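Withdrawal stuck on "pending review" after a bonus, is this normal?

Posted September 16, 2023 by hidesix_regular

Hi everybody, I hope this is the right section for this. I've been reading here for a good while and I finally have something to ask, so please bear with me if I ramble a bit.

I've had an account with Driduvis since last November, mostly for small bets on football and a little on the tennis when it's on late and I can't sleep. I'm not a big player by any stretch. I put in $100 to get their matched bonus, played it the way I always do, and then had the kind of weekend I've never had before. A long accumulator came in, and when everything had settled my balance was sitting at $2,490. I walked around the kitchen twice before I believed it!

So I asked to withdraw the lot. The request went to "processing" and then, the next morning, to "pending review," and there it has stayed. I got one email asking for proof of address and a picture of my card with the middle numbers covered. I sent both the same evening. Since then I've had the chat people tell me it's with "the relevant team," which I'm sure is true but doesn't help me much.

My brother-in-law says this is how they wear you down until you bet it all back, and I'll admit the little "cancel withdrawal" button has been winking at me. I haven't touched it. I was supposed to be packing for a wedding this week and I've spent most of the time refreshing the cashier page on my phone.

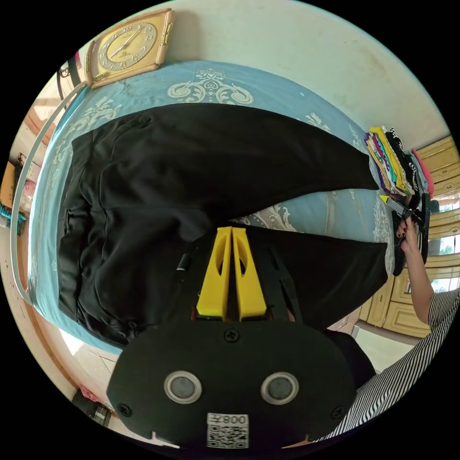 What I'd really like to know is whether a review like this is ordinary when a bonus is involved, whether I did something wrong by withdrawing it all in one go, and who I can write to if it drags on. I did read the bonus terms before I opted in, but they run to several screens and I can't swear I took in every line. Thank you kindly to anyone who takes the time.

lozano_lane

Congratulations on the win, first of all! That's a lovely thing to happen on a small stake and I hope you get to enjoy it soon.

I've been through this myself, with Limus and not Driduvis, so take it as one person's experience. Yes, a review on a first big withdrawal is very ordinary. Betting sites generally have to check who they're paying, and plenty of them put that check off until you ask for money, which is maddening when they were so quick to take the deposit. When there's a bonus on the account they'll usually look at the bets as well, to see that the wagering was finished and that you stayed inside the rules while it was active.

There are 2 lines in the terms I'd go and read again tonight with a cup of tea. One is the maximum bet while a bonus is running. Lots of people trip on that without meaning to, and it tends to sit way down the page. The other is whether there's a cap on what you can win from bonus funds. Some offers have one and some don't, and it makes a big difference to a balance like yours. If you find you're fine on both, you can stop worrying about having done anything wrong. Withdrawing everything at once isn't a problem in itself, though some places will pay it out in pieces if there's a daily limit.

Then check the documents you sent. My first proof of address got turned down because my middle initial was on the bill and not on my account, and not a soul told me until I asked. I'd open the chat and say, very politely, "Have my documents been accepted, yes or no?" It's a narrow enough question that they can't really pass it along. Ask them to email you the transcript, or copy it into a note yourself.

If you get nowhere, write to them and use the word "complaint" in the subject line. Most sites have a formal procedure that starts when you do that, with a deadline for answering you, and it will be in the terms under complaints or disputes. The same section should name an outside dispute service you can go to once their deadline has passed, and the footer of the site should say who licenses them. Save screenshots now of your balance, the bet history and the version of the bonus terms you can see today, in case the page gets changed.

And please leave that cancel button alone. If your account settings let you lock a withdrawal (Limus calls it something like "confirm and lock"), do it. I wish I had. I canceled a small one years ago, just to have a flutter while I waited, and you can guess the rest. Taking the app off your phone for a few days does wonders too, the money will still be there when you go back in. Enjoy the wedding!

oddsandends77

normal. mine took ages, then paid in full. don't keep sending the same documents over and over, I was told it puts you at the back of the line again. no idea if thats true

tall_corner_flag

Mostly agree with lozano_lane, who has covered it better than I could. I'd only add that you should check the card you deposited with is still valid, and that the name on it is yours. I had a payout bounce back to my balance when my old card had expired, and it took a fresh bank statement and another wait to get it moving. If they do ask you for a bank statement, it's usually fine to send just the page with your name, the account number and the deposit on it, but do ask before you black anything out.

Also, if your bonus was for sports only, make sure none of it went on the casino side. Even a couple of spins can get the whole thing flagged for a look. Good luck, and do come back and tell us how it went, these threads always seem to stop right before the ending.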